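Stistbridge robot club gets its arms moving 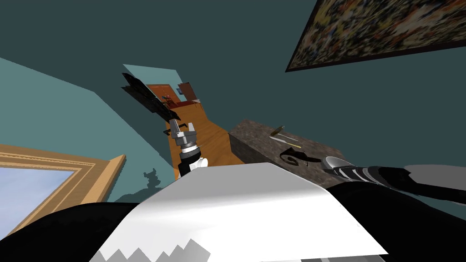
Six of them in a back classroom in Stistbridge, every week after lessons, up to 16 when there's a contest coming. The club has been going since January. Name of the project: Bosman. "It was on a pencil tin," says the captain, a sixth-former who'd rather not be named. "We needed something to call the folder."

All the work so far is in simulation. No real robot yet, just a two-armed one in made-up rooms with tables and pictures on the walls. The task is picking things up. Sounds easy. "It's horrible. You move one arm and the other one's in the way, and then the view tips over and you dont know which way is up."

They log every attempt. 3449 when I visited, of which 367 counted as a clean grasp. Is that good? A shrug. "Better than February."

What goes wrong? Thin stuff mostly, she says. "Anything long and skinny. The fingers shut and it's just gone." A younger member, typing, didn't look up: "Or it goes through the table."

They're entered for the Gadevthorpe schools round, simulated class, two arms allowed. Last year's winners used one arm and were very slow. The captain thinks slow is fine. Others in the room disagreed, loudly, and we lost ten minutes to that.

And after Gadevthorpe? More laptops would be nice. Thier oldest one takes most of a session to load a room.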